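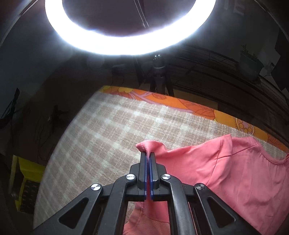
Yaman Plaid Throw – beige, brown and off-white

I've had this one on my own bed since April, so I feel I can be fairly blunt about it. The Yaman is the throw I reach for when I've got a pile of folding to do, because I don't own a proper table big enough and I like something soft and clean under the clothes while I sort them. Small tops, vests, anything with a bit of gathering round the neck – they all seem to sit nicely on it and don't slither off the way they do on my old satin bedspread (lovely to look at, hopeless for everything else!).

The check is a quiet one. I was worried it would look like a picnic blanket but the beige does most of the work, and bright colours look really cheerful against it. Coral pink especially, if you've got little ones with a drawer full of it.

Mariama Nyarko bought two from us, one for the sofa and one for the spare room, and wrote back to say the spare room one has ended up downstairs as well. I'm not surprised. It folds down small enough to go over a chair arm and it doesn't shed on dark trousers, which was my big complaint about the Privel throw we used to stock.

Washing: cool wash, gentle spin, dry flat if you have the space. I don't, so mine goes over the banister. Give it a good tug at the corners while it's damp and you won't need to iron it. Please don't tumble it, I did that to my first one and the edges have never forgiven me.

We had 20 of these in the last delivery and there are 10 left as I write. The next lot comes with the Flakitz cushions, and Shota in the stockroom thinks that'll be a few weeks yet.

Postage is the same as for the rest of the bedding. If you'd like to see the colours properly before you buy, drop me a line and I'll put a swatch in the post for you – there's no charge for those, just remember to include your address!

Corinne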